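Pinza Clutarow de dedos facetados
Accesorios > Pinzas > Dos dedos
Referencia: Clutarow 86
Disponibilidad: en stock
Precio: 165 € la pareja de dedos, tornillería incluida

Descripción | Compatibilidad | Opiniones

Os cuento cómo he llegado a vender esta pinza, porque al principio no la quería en el catálogo. En la tienda ya teníamos la Bernside, que es la que os lleváis casi todos, y me parecía que con una pinza de dos dedos planos bastaba para la mayoría de los montajes de mesa. Luego me puse a hacer pruebas con tela (estuches, bolsitas, fundas de gafas, todo lo que se dobla y se escurre) y me cambió bastante la idea.

La Bernside agarra de maravilla una caja, un bloque o un bote. Con tela le cuesta más: los dedos son anchos y romos, y para coger un pliegue tienes que entrar con mucho ángulo y casi aplastar la pieza contra la mesa. La Clutarow tiene la punta afilada, así que puedes pellizcar una esquina o el borde de una cremallera sin llevarte media bolsa por delante. ¡Y eso en un estuche con cosas dentro se nota muchísimo!

Lo que me gusta
Los dedos son negros, mates, con ranuras en la cara inclinada y tres tornillos en la cara plana. Se cambian con una llave normal y en un rato corto, sin desmontar el cuerpo. He abierto y cerrado los míos todo el verano y siguen alineados. El acabado es un poco rugoso — a mí me viene bien, la tela no patina tanto.

Lo que me gusta menos
Se rayan. Es estético y no afecta al agarre, pero si eres de los que quieren el equipo impecable, avisado quedas. Y con objetos finos y lisos, tipo bolígrafo metálico, la Bernside me sigue dando más confianza porque apoya más superficie. Para coger un rotulador tumbado en la mesa hay que bajar muy recto y sin prisas.

Dos brazos o uno
Si trabajas con un solo brazo te servirá igual para coger y soltar. Donde yo le veo la gracia es en parejas: un brazo sujeta la bolsa por un extremo y el otro se ocupa de lo demás. Hice 138 intentos con un estuche de cremallera y lo que más mejoró el resultado fue dónde sujetaba el brazo izquierdo. Cerca del extremo, siempre. Si coges por el centro, la boca se cierra y adiós.

Cámaras
Mi consejo es combinar una cámara de muñeca por brazo con otra fija que vea la mesa entera. La de muñeca te enseña las puntas de los dedos y el hueco que queda entre ellas, y la fija te dice si los dos brazos se van a estorbar. Con la de muñeca sola yo me perdía todo el rato. El soporte Kongkaew es el que uso y lo vendemos aparte por 22 €. Dejad holgura en el cable, que con la muñeca girada tira más de lo que parece.

Controlador
Probada con el Simosness en su versión normal. Limitad la fuerza de cierre antes del primer ensayo con tela y subidla poco a poco, que viene alta de fábrica.

Pruebas con el estuche naranja, primero desde la muñeca y luego con la cámara fija:
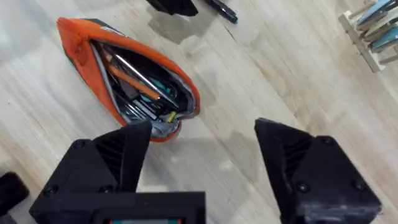
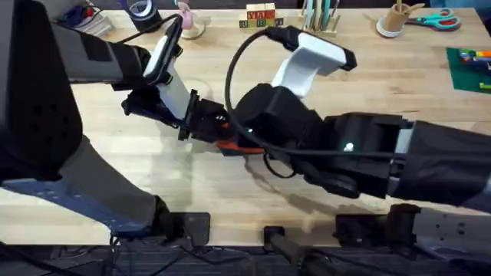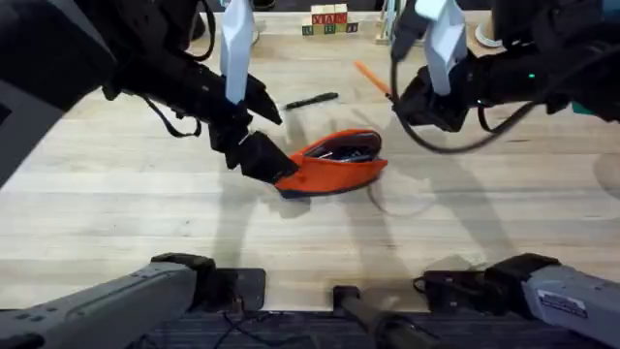
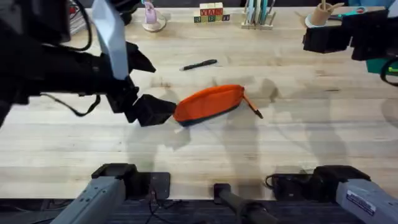 Opiniones de clientes (1)

Peli_taller
Yo la tengo montada desde noviembre y coincido en lo de la tela, pero discrepo con los bolígrafos. Si pegas una tira fina de silicona en la cara interior de cada dedo, los coge bien y no hace falta volver a la Bernside. Eso sí, hay que recalibrar el cierre en el Simosness, porque con la tira puesta los dedos hacen tope antes y el controlador se cree que ya tiene algo agarrado. ¿Vais a traer los dedos sueltos de recambio? He gastado más el izquierdo que el derecho y me fastidia comprar la pareja.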